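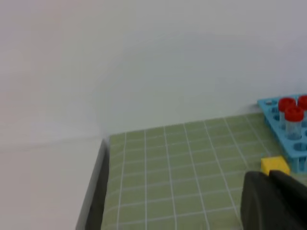 Report on Our Visit to the Jullura Open Day

Submitted for the Introduction to Automation project, spring term
Written by Nabila Mahrous, with notes and timings by Crescencio Bañuelos

Why we went

Our project this term was supposed to be about how small labs decide which chores to hand over to a machine. We had read plenty by April, and we had a nice long list of sources, but neither of us had ever stood next to a robot arm while it did a chore. So when our instructor passed along the notice for the open day at Jullura, we signed up the same afternoon. Jullura is a small training workshop on the second floor of the old Bozkurt building, up a staircase that seems to go on forever, and they teach lab technicians and hobbyists side by side. I liked them right away for that.

The open day ran from ten in the morning until four, and 220 people had put their names down for it, which is a lot for a place with one coffee machine. We were in the second group. Crescencio had brought a notebook with columns already ruled in it (he is that kind of partner, and I am grateful), and I had brought a list of questions that I mostly forgot to ask until the very end.

What was shown

There were three stations. The first was a talk with slides, the second was the arm, and the third was a table where you could try writing a short program yourself and have it checked by one of the students who study there. I will say the most about the second one, as it is what our project is really about.

The arm station was built around tube handling. A blue rack with rows of round holes stood on a green cutting mat with a white grid, and the tubes were the small clear kind with red screw caps. A little yellow block was used as well, and I will come back to it, because it ended up being my favorite part of the day. The arm had a small camera at the wrist, so the people running the station could see the work from almost the same place as the fingers.

I had pictured something much grander, I admit. Before the visit I imagined glass doors and a big control desk. What we got was a gray table against a plain wall, and it was a lot easier to understand for being so simple. You could lean in (behind the tape on the floor, please) and follow every move.

The demonstration itself

The instructor explained that the task had been split into small pieces: find the tube, come in from above, close the fingers on the cap, lift, move over, lower, let go. She ran each piece alone before running them together. I had never thought about how much is hidden in "pick up the tube" until I heard it taken apart like that. My own hand does it while I'm thinking about lunch.

The program for the station is called Dadix, and the school has been building it up for a couple of years. It keeps a log of every attempt, good or bad, and on the morning of our visit the log stood at 3358 attempts. Crescencio asked if we could see the bad ones, and to my surprise they were happy to scroll through them with us. Most of the failures were near misses, with the fingers closing a little to one side of a cap, or a tube coming down on the rim of a hole and leaning over.

The speed was set very low for visitors, 40 percent of what they use on normal days. Some people in our group got a bit restless, but for us it was perfect. Crescencio could write down the start and end of each move without hurrying, and I could watch the fingers and not just the numbers.

The yellow block

Now, the block. Before any tube is touched, beginners at Jullura practice on a plain cube. It has flat sides, it doesn't roll, and if you drop it there is nothing to mop up. The instructor said they have new students do 200 pickups with the block before they move on to caps, and that the most common mistake is closing the fingers too early, on the way down. She let two visitors give the commands from the keyboard. I was one of them! My first try missed the cube by a good finger's width, my second nudged it across one of the grid lines, and on my third I got it up off the mat. I was far too pleased with myself, and Crescencio has written "N. cheered" in the column meant for timings.

What we learned for our project

First, the setup matters as much as the arm. The grid on the mat gave everyone a shared way to talk about position - "one square left" is quicker than any coordinate - and we plan to use a mat like that for our own tabletop trial.

Second, the rack being close to the wall came up in the discussion. One visitor asked whether it made the approach harder, and the answer was that coming straight down from above mostly avoids the trouble, but that coming in at a slant would need more room. We had drawn our own layout with the rack against a wall too, and we have now moved it forward on the plan.

Third, and this changed our report the most, the people at Jullura do not start by asking what the robot can do. They start by writing out the chore by hand, every step, and crossing out the steps that a person would rather keep. Checking labels stayed with people. Moving tubes from one place to another went to the arm.

What we would do differently

We should have asked about cost while the instructor was still at the station. By the time I remembered, she had gone over to the programming table, and the line there was long. We did leave our questions with the front desk, along with our email addresses. We also wish we had stayed for the afternoon run at regular speed. Our bus left at a quarter past two, and the next one would have put us home after dark.

Next steps

Crescencio is typing up his timings as a table, which will go in the appendix. I am rewriting our list of steps for the tabletop trial, beginning with block pickups as they do at Jullura. We have also been told about a second workshop, Skorska, where a similar arm is used for sorting small parts, and we have written to ask if they would have us for an hour or two before the end of term.

Our thanks to everyone at Jullura for their patience, and for letting me have that third try.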